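4.3 Recording drawer-opening episodes in simulation

This section covers collection of scripted demonstrations for the drawer task in the Nirnumik kitchen set. It assumes the simulator is installed, the Vurncombe controller is running and the asset check in 4.2 passed without errors. Policies trained on these episodes are evaluated with the procedure in section 5.

Before you start

The task config must point to the wrist camera view. The side view is used only for replay and is not written to the training file. Check that the texture randomizer is on. With the randomizer off, every episode gets the default cabinet finish, and policies trained on that data fail when the finish changes.

Note: Masanja scene files from older releases store the knob as part of the drawer panel. Convert them first with the mesh split tool. The grasp planner needs the knob as a separate body.

Procedure

1. Load the drawer scene and reset the arm to the home pose.

2. Set the episode count to 50. Smaller batches are fine for testing but should not be merged into a training set.

3. Set the random seed. Write it down in the run log. The seed controls cabinet color, panel texture, knob shape and background surfaces.

4. Open the gripper fully, then run the pre-grasp motion. The controller moves the hand to a standoff point in front of the knob and holds there.

5. Pause the simulator and open the wrist camera view. Compare it with Figure 4-2. Both fingers should be in view and spread apart, and the knob should be clear of both fingertips. 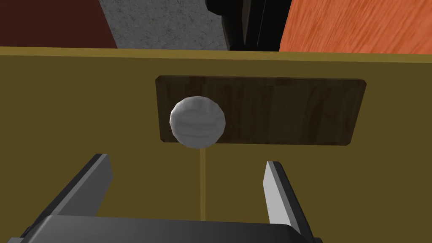
Figure 4-2. Wrist camera view with the gripper open. The white knob sits above the gap between the fingers, slightly left of center.

6. If the knob is hidden by a finger, raise the standoff distance by 2 cm and repeat step 4. Do not move the camera to fix this. The camera mount is part of the calibration, and a changed mount makes the batch unusable with earlier data.

7. Resume the simulator and start recording. The script closes the fingers on the knob, pulls along the drawer axis and releases.

8. When the batch ends, run the episode filter. It drops any episode in which the drawer moved less than 8 cm or the knob left the grasp before release.

Caution: Do not change the physics time step during a batch. Contact forces at the knob depend on it, and the filter does not detect the change.

Knob alignment

The knob does not have to be centered in the image. A small sideways offset is part of the randomization and should be kept. The panel can also show at a slight angle in the wrist view; the planner takes the pull direction from the drawer joint, so the angle in the image has no effect on the scripted motion.

Vertical seams on the cabinet front are a known source of error for learned policies. In the Tralham tests, policies trained on a single cabinet color sometimes steered toward the seam and closed the fingers below the knob. Mixed colors reduced this fault but did not remove it. If you see it during evaluation, collect another batch with a new seed before changing the network.

Rejected episodes

The filter writes a reject code for each dropped episode. Code 6 means the fingers touched the cabinet face before the knob - usually the standoff is too short. Other codes are listed in the appendix.

If more than half of a batch is rejected, discard all of it and check the knob collision mesh. Keep the run log. The seed and config hash are needed to reproduce the fault.

Accepted episodes are stored in the output folder under the seed number. Go to 4.4 to merge batches.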